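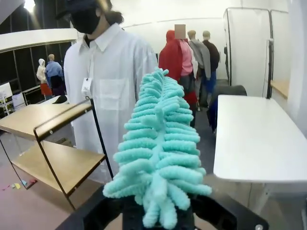

Call for participants: living with long-term fatigue in rheumatoid arthritis

Flekham Community Health Research is looking for adults who have rheumatoid arthritis and who live with tiredness that gets in the way of daily life. The study is called Kunen. It compares two ways of planning rest and activity at home over 14 weeks.

No medicines are being tested, and you will not be asked to change any treatment you already have.

Who can take part

You can apply if you:
are aged 18 or over
were told by a hospital doctor or specialist nurse that you have rheumatoid arthritis, at least a year ago
have felt tired on most days for the past three months
live in Flekham, Itmont or the villages between them
can read and write English, or have someone at home who can help you with the diary

You can't take part if you are pregnant, if you are waiting for joint surgery before the end of May, or if you are already in another fatigue study. People who have changed their arthritis medicine in the past six weeks should wait until they are settled on it and then get in touch – we may still have places.

What you will be asked to do

We need 300 people. Half will be given the Kunen planning booklet and four phone calls with an occupational therapist. The other half will get the leaflet that the clinic already hands out, and will be sent the booklet when the study ends. A computer decides which group you are in. Neither you nor the study team can choose.

Everyone fills in a short diary once a day. It takes less than five minutes and can be done on paper or on a phone. There are three visits: one at the start, one in week seven and one at the end. Each lasts up to an hour and a half and includes questionnaires, a grip strength test and a short walk at your own pace. We take a small blood sample at the first and last visits only.

We would also like to interview 20 people about how the study went for them. You can say no to the interview and still do the rest.

Where

Visits are at the Heo Building in Itmont, on the ground floor. There are blue badge spaces by the side door. If mornings are bad for you, ask for an afternoon slot when you book. Home visits can be arranged for people who can't travel, though these fill up early.

Payment

You will receive a £20 shopping voucher after each visit. Bus and train fares are refunded on the day if you bring your tickets, and parking is free.

Possible drawbacks

The blood test may leave a bruise. Some of the questions are about mood and sleep, and you can skip any you would prefer not to answer. We can't promise that either booklet or leaflet will help with your tiredness. You may leave the study at any point without giving a reason, and your usual care will stay the same.

How to apply

Phone the study office on extension 700 through the Flekham switchboard, or pick up a form at the rheumatology desk. Please leave a number and a good time to ring you back. Forms should reach us by 25th February.

Questions about the study can be put to Mal-soon Maeng, study coordinator, at the same extension.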